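# About us

Hi! I'm Chantelle Mkhize, and I run Grerdale Pictures, a very small documentary company in Jevisthorpe. We make films about musicians who never got the big write-up – session players, choir leaders, the woman who played organ at the Tistport skating rink. 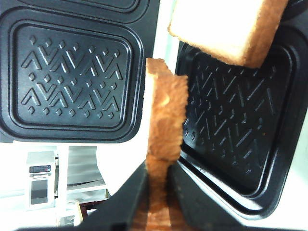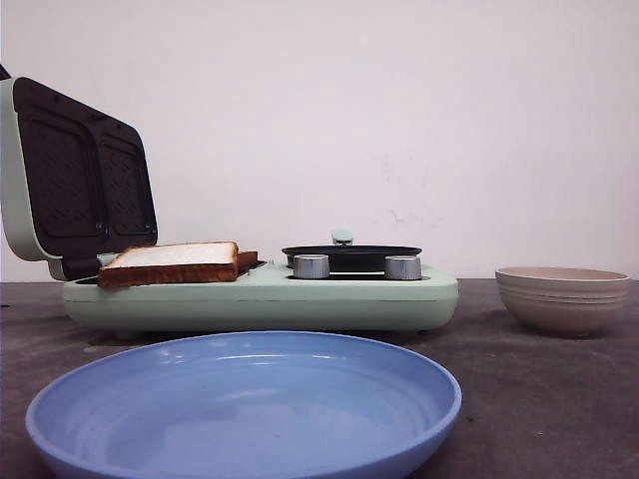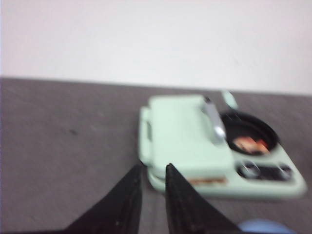
## How we got going

I was editing wedding videos when my friend Anathi Msimang handed me a shoebox of her uncle's reel-to-reel tapes. We spent the whole winter listening to them, and by spring we had a short film called *Sithole* and a lot of parking tickets. It played at the Tistport library to a full room (folding chairs and all!) and people stayed to talk until they locked up.

Since then we've finished six films. The longest took 611 days from first interview to final mix, and I'd still like another week with the ending.

## Who does what

I direct and do most of the interviews. Anathi does sound and tape transfers. Shireen Pillay edits, Shireen Mofokeng handles music rights – yes, two Shireens, so put a last name in your email – and Gintarė Kalniņš shoots nearly everything.

## What's next

We're working on a film about dance bands on the Jevisthorpe ferry. We've scanned around 1,000 photos so far and we're still looking for anyone who played on board, or danced, or sold the tickets. The first public screening is in October at the Tistport library. If you've got a tape or a story, write to us through the contact page and one of us will call you back.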